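EDUC 76: Board Work and Visible Reasoning
Handout 2: Colour, Layout and the Care of Markers
Prepared by Gwendolyn Pennington and Barrett Thibodeaux, Basholm Centre for Teacher Preparation

Read before the Monday tutorial. Candidates are expected to have planned one full board in pencil, using the template at the back of the course booklet, and to bring it with them.

1. Purpose of the board plan

A board plan records what will be on the whiteboard at the end of a segment of teaching and the order in which it will get there. Candidates on first placement tend to plan the spoken part of a lesson in detail and to leave the board to chance. The result is commonly a surface filled from the left, with a key definition erased to make room for a worked problem. The plan should mark which areas are permanent for the lesson and which may be wiped.

The template divides the board into a narrow left column for the date, topic and vocabulary, a wide centre for worked material, and a right column for student contributions. Candidates placed in rooms with a single short board may drop the right column, but must note this on the plan.

2. Assigning colours

Black is the default for all continuous text and for the body of any calculation. Blue is used for headings, labels and axes. Red is kept for correction and for the one item on the board that students must copy. Green may be used for student contributions, so that these can be told apart from the teacher's own writing when the board is reviewed.

Colour must never be the only signal. Some students will not distinguish red from green at a distance, and glare from windows weakens green in particular. Underline, box or number anything that matters. In the Hudden practice room the lights over the board are on a separate switch beside the door; test your writing with them both on and off.

A colour once assigned keeps its meaning for the whole lesson. Changing marker in the middle of a line for the sake of variety will be noted by the assessor.

3. Size and spacing

Lower-case letters should be legible from the back row without effort. Demetrius Nakamura's exercise from Week 2 is to be repeated here: write one sentence, walk to the back of the room, read it aloud, return and correct the size. A board of 70 words is generally sufficient for one segment. Leave a clear hand's width between columns.

4. Storage and replacement

Markers are stored flat and capped. Storing them tip up draws ink away from the nib and gives a faint line. A marker that skips after a firm recapping and a short rest should be returned to Latrice Lyons at the resource desk and should not be put back on the ledge. Erasers are to be cleaned weekly.
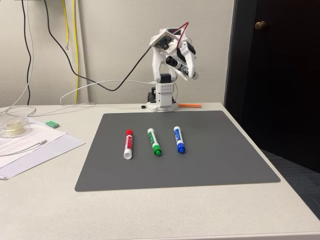
5. Setting out before the lesson

Materials should be laid out before students enter, on the table nearest the board, in the order in which the plan calls for them. Separate the markers so that each can be lifted without disturbing its neighbour, as with the red, green and blue dry-erase markers in their row on the grey mat. Note also which way the caps point: the red cap is at the far end, while the green and blue caps face the near edge. For assessed lessons all caps should point the same way. Record the order of colours along the top margin of the board plan and submit it with the lesson outline.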